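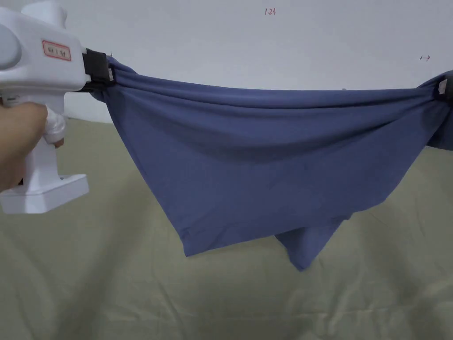 Koval Events has agreed to pay $2 million for the right to stage the final of the Luleck International pageant in Jorden next October, the company said in a filing released in the morning.

The payment covers the hosting license only. Koval will also carry the cost of the venue, hotel rooms for contestants and their chaperones, local transport, security and the stage build. The pageant's owner keeps international broadcast income and the entry fees paid by national franchise holders. Koval keeps ticket sales, domestic sponsorship and the domestic broadcast rights, which it may resell.

Reynaldo Estrella, Koval's finance director, told reporters that the company did not expect the final to turn a profit on its own.

"The license is the smaller part of the bill," Estrella said. "We have budgeted for a modest loss on the event and we think the hotels side of the business will recover it over the following year."

He declined to give a figure for the total budget. The filing lists the license under marketing costs, to be charged in full in the year the final takes place. Half is due on signing and half after the venue passes a technical inspection covering power supply, rigging loads and backstage access. If the venue fails and is not corrected within 28 days, the owner may move the final elsewhere and keep the first half.

The final is to be held at the Tonditz Arena, which closed its upper tier for repairs last year. Koval said the tier would reopen before the event. The floor plan attached to the filing shows a thrust stage with judges seated on the left side and a press section of 332 seats behind them. Rehearsals would take up the arena for nine nights, during which it could not be rented to other users.

Contestants would arrive in Jorden 20 days before the final. The preliminary rounds, including the evening wear and interview segments, would be held in a hotel ballroom and streamed without a live audience. The national costume show would be a separate ticketed event at the arena, two nights before the final.

The agreement does not include public money. Jorden's city council will be asked to approve road closures for a parade on the waterfront and a late-night noise permit for the arena. Both requests go to the licensing office first. The council has not set a date for the vote.

Ticket prices have not been announced. Estrella said domestic broadcasters had been invited to bid for the live rights and that the company would choose between the offers before the end of the year. The host for the telecast will be named by the pageant's owner.

Last updated: 4:20 p.m.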